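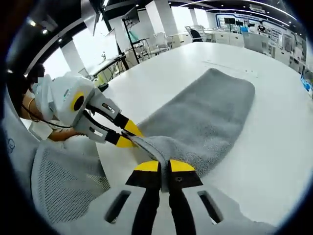
Brendisden is a small company that takes care of towels and other house linen for guest houses, hair salons and small clinics. We started with one client and 80 towels, and in those days we folded everything on a kitchen table. Today we work on large white tables, because on white you notice very quickly a loose thread or a mark. A gray terry towel, for example, can look perfect on the shelf, but when it lies folded on the table you see how the light catches the loops, and you see if one corner is twisted. We like to find this before our client finds it.

## Who we are

The company was founded by Paula Bălan and Lăcrămioara Radu. Paula worked before in a hotel in Tristholm, where she was responsible for the linen of 143 rooms. Lăcrămioara comes from a family of tailors, and she repairs hems and hanging loops so well that you must look for the place with a finger.

They met at an evening course in bookkeeping. Both of them wanted to have a workplace where the folding is done with patience, and where people can sit down when they are tired. For this reason there is always a chair close to the table.

## How we fold

Each client chooses a fold, and we keep it written on a card. The most asked one we call the Lulska fold. You fold the towel in 3 along the long side, then in half, and then once more in half, with the closed edge to the front. It goes nicely on narrow shelves and it doesn't open when you take the one under it.
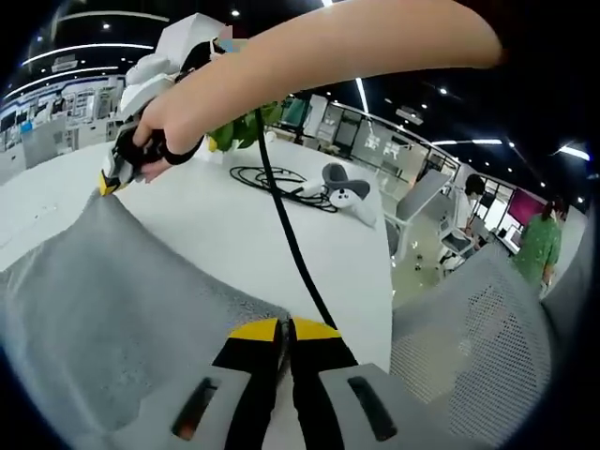
For bath sheets we use a wider fold, which needs more space, and it is better to do it standing. New colleagues learn first with hand towels. After 2 weeks they usually fold by feeling and can talk at the same time.

## What we can do for you

- Sorting, checking and folding of towels, sheets and bathrobes
- Small repairs of hems and loops
- Storage between seasons, in closed cotton bags
- Advice if you want to buy new towels and are not sure of the weight

We don't do carpets or curtains. For these we recommend our neighbors at Medeiros, who have the right machines.

## Visit us

You are welcome to come and see our work in the morning, before 11. Please write to us first, so that one of us has time for you. In February we close for one week to paint and to repair the shelves.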